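Search posts
Search
Posts Replies Media

Ailsa Ritchie
December

Our path-following results are finally written up, so a thread on how you teach a small wheeled robot to go in a straight line, and how long that can take a group of adults with degrees. 1/

The question was simple. You drive a route once by hand, the robot remembers it as a string of pictures from its own camera, and then it repeats the route alone by matching what it sees now against what it saw then. No map, no GPS, no laser. Teach and repeat. Old idea, decades old, lovely idea. 2/

What we wanted to know was how few pictures you can get away with. Everyone stores far too many, us included. Murdo Purves had a folder for one route that was bigger than my thesis, appendices and all. 3/

So A-yeong Do wrote a bit of code that throws pictures away. It keeps one only if the robot would steer differently without it. She called it Dulotell. I have asked what it stands for and been told it stands for Dulotell. 4/

First taught route at the Galholm site: 574 pictures. After Dulotell had been through it: 126. Same route, same robot, same grumpy left motor. 5/

I assumed it would keep the bends and bin the straights, and mostly it did. A straight path is cheap. The two sides run off to the same point ahead, and if that point slides left you have drifted right, and vice versa. You can do a lot of steering on that alone. 6/ 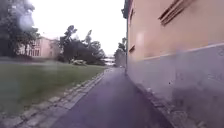
The trouble with straights is knowing how far along them you are. Steering is easy and progress is miserable, because one stretch of edging looks very like the next stretch of edging. Early on the robot would hold a beautiful line while being entirely wrong about where it was. I have worked with people like this. 7/

Torquil Urquhart's fix was to split the job. The near ground handles the sideways error. Things off to the sides, corners and windows and so on, handle the how-far-have-I-got. Two small matchers, two separate opinions, and a rule for what to do when they fall out. 8/

The rule is that it slows down. We tried cleverer rules. Fatima Mohammed spent most of a month on a cleverer rule, with a very handsome diagram, and slowing down beat it. The diagram is in the appendix out of respect. 9/

Numbers, for those who scrolled here for them. We ran 313 repeats of the thinned routes. In 2 of them the robot left the path and had to be fetched. The rest finished on their own, some with more dignity than others. 10/

Both failures were in low sun, with a hard shadow lying across the route that wasn't there when it was taught. The matcher decided the shadow was an edge and followed it, very smoothly, into a flower bed. Flat grey weather gave us no failures at all, so the method is well suited to this country. 11/

Things I would not claim. We haven't done snow. We haven't done crowds. We taught and repeated within the same season, and a hedge in December is a different hedge from the one you met in summer. If you cite us as "robust to seasonal change" I will know, and I will be sad. 12/

Also the speed is walking pace, if the person walking is reading something. Uvel, which is the robot, can go faster. Its camera can't, or it can but everything smears and the matcher starts guessing. 13/

A reviewer asked why we didn't just use a big learned model for the lot. Fair. We did compare with one, on the routes at Ellwood. It was better in the shadows and worse on the long straights, and it needed a computer that weighs more than Uvel's top plate will carry. The table is in section five – make of it what you like. 14/

What I'd do next is let it top up its own memory: repeat a route, notice which pictures are getting hard to match, swap those for fresh ones. Murdo says this is how you get a robot that slowly teaches itself to drive into the flower bed. Murdo may have a point, so there will be a limit on it. 15/

Code goes up once A-yeong has taken the swearing out of the comments. Replies are open, and if yours is "have you tried GPS", I'd ask you to go and stand close to a tall building with a cheap receiver first. 16/16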